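Laundry arm: progress since March

The laundry arm build in the shared workshop has moved on a fair way since the last newsletter, and several members have asked what state it is in. The short version is that it picks clothes up fairly well and puts them down badly. Folding is still a long way off.

For anyone new, the project is called Linari. The aim is an arm that can gather clothes from wherever they have been left and drop them in a basket. It is a spare-time build, paid for out of the group's own pockets and the odds-and-ends shelf. The spend so far stands at 1795 pounds, most of it on motors and on the two power supplies we had to replace.

The main change this time is to the fingers. The old pair came from a Wada kit and were meant for blocks and bottles. On cloth they tended to skate over the top and come up with nothing. We drew a longer pair that narrows towards the tip, with a recess near the end of each one, and they went on with no change to the mount. They open wide enough to go down either side of a fold, and the narrow tips can get closer to a flat surface than the old ones ever managed.

Most of the early tests have been on the grey upholstery, for the simple reason that it gives a little. If the arm comes down too far, the padding takes it and the motors don't complain. The cost is that the fingers sometimes pick up the cover as well, so the grip force has been turned down for anything done up there. A clear stretch of fabric is also useful for setting the approach height before any clothes are involved.

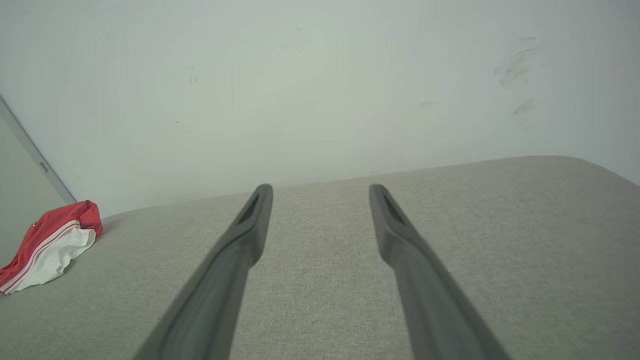 The fingers open over the seat, with a red and white item off to the left.

The second round of tests has been on the carpet. This is harder. The floor is firm, so the height has to be right, and short pile catches the tips if they come in at a shallow angle. We now bring the arm down steeply, close the fingers slowly and wait a moment before lifting. That pause made more difference than any other change in the software -- it lets the cloth bunch up between the fingers before any weight comes on.

Over one long evening we ran 65 attempts with a mixed pile of clothes from the donations bag. Of those, 26 ended with the item dropped or never properly held. Thin shirts were the worst. Thick, soft things were the best, as they make a good lump to hold on to. Big printed designs are a mixed blessing. The print is stiffer than the cloth around it, and the camera software still likes to treat a bold outline as the edge of the garment. It will then pick a grip point that makes no sense to a person, and sometimes that works anyway.

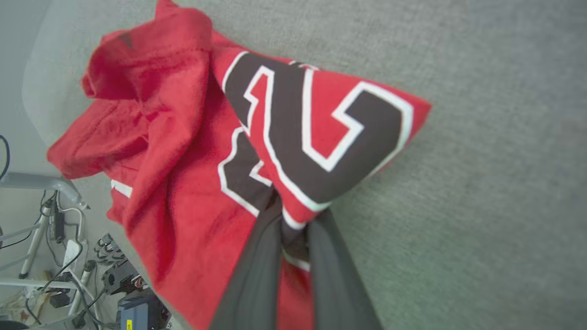
Red top with a printed number, gripped at the edge of the print.

Two jobs need doing before the next session. The first is the wiring. Cables and adapters have built up around the metal frame as parts were added, and it is getting hard to trace a fault. There is a reel of Drovska sleeving in the bottom drawer that should be enough. Please label both ends of anything you move, and write it in the build book.

The second is the wrist joint, which has some play in it. We have a replacement bearing from Clornus but it is a tight fit, and it may need the housing opening up slightly. If anyone has a suitable reamer to lend, leave it in the Linari tray with a note.

Sessions start at 7 in the evening as before. Old clothes are still welcome -- zips and buttons are fine, but nothing with sequins, please. The drawings for the new fingers are in the shared folder, along with the results sheet from the carpet tests.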